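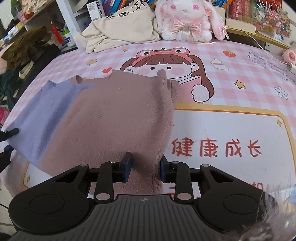

# Does folding sweaters on the bed really save time?

**willy_d** -- 2022-12-08

Every laundry article I read says the same thing. Dump the sweaters on the bed, fold them flat, stack them, done in 5 minutes. I've been doing it since May and I don't believe it. The pink knit up top is my daughter's, and that's as close to a rectangle as it gets. One sleeve always ends up in a lump along the side with the cuff sticking up. What am I supposed to be doing differently?

**Annelies Groen**

Sleeves first. Lay it face down, bring each sleeve across the back, then fold the bottom up. If a sleeve is still running down the side at the end, you folded the body too early.

**willy_d**

Tried that. On a thick knit it makes a hump in the middle and the whole stack leans.

**teun_m**

I'd blame the bed. A mattress gives when you press on it, so you never get a real crease. Use a table.

**Annelies Groen**

You don't want a real crease in a sweater, Teun. I folded knits in a shop for years and we never pressed anything down.

**teun_m**

In a shop, on a table, I'm guessing.

**Annelies Groen**

Fine, yes, on a table.

**Nijs_W**

Has anybody tried the Matel folding board? The box says 100 shirts an hour. I got through one basket and went back to using my hands. It might be OK for T-shirts. Anything fuzzy grabs the plastic and comes out crooked.

**thabiso_b**

I'm not sold on any of this. Kids' sweaters get pulled out of the drawer by one arm the next morning anyway. I roll them. Looks terrible, takes no time, and they fit.

Different question for willy_d -- where's the sheet from? Pink gingham with the frog headband girl. My niece would lose her mind. What does the red writing say?

**willy_d**

It was a gift, so no idea on the store. 健康成长 is "grow up healthy," or close to it. She picked that sheet over every plain one we own.

**Annelies Groen**

Looks like it's starting to pill, by the way. The sweater, I mean. Wash it inside out and go over it with a comb. That'll get the white lint too.

**Nijs_W**

Combs thin the yarn out. I ruined a cardigan that way.

**Annelies Groen**

Then you pressed too hard.

**willy_d**

I'll try the table and I'll try rolling. Not touching the comb yet. If the table saves me any time at all I'll come back and say so, but I wouldn't bet on it.

**thabiso_b**

Roll them!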